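Two arms or one for a battery sorting bench? Budget question

farnside_renu
Posted March 2019
We take in used household cells at Farnside and need to sort them into bins before they go out. I have money for one small arm now, or two if I wait for the next budget in October. Quote from Kaushik is 900 per gripper on top of the arms. Has anyone here planned one of these?
Renu Thakur

aiman_n
Two, if you can wait. We run a pair on one table, a bin for each kind of cell, and neither arm has to reach the whole way across.
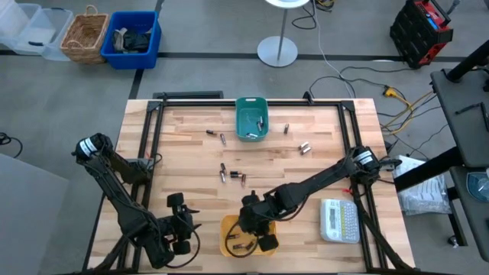 Spend on the frame before you spend on anything else. Ours is aluminum extrusion bolted around a butcher-block top, and I would buy that again. Also put 60 aside for cable ties and cord covers. I left that line out of my budget and had to ask for it later.

claybench
Disagree on two. For 30 cells a minute you don't need arms at all, you need a chute and a person. Two arms means two sets of spares.

aiman_n
A chute sorts by size. She may need to sort by type, and same size cells come in every type.

farnside_renu
By type, yes. Nearly all AA. What spares do you keep?

aiman_n
3 pairs of fingers and one motor. The motor was the expensive part.

claybench
Fair enough on type. I'd still buy one arm now and leave room on the frame for the second. Ask Kaushik if they'll hold the price until October.

farnside_renu
Will ask them and post the reply.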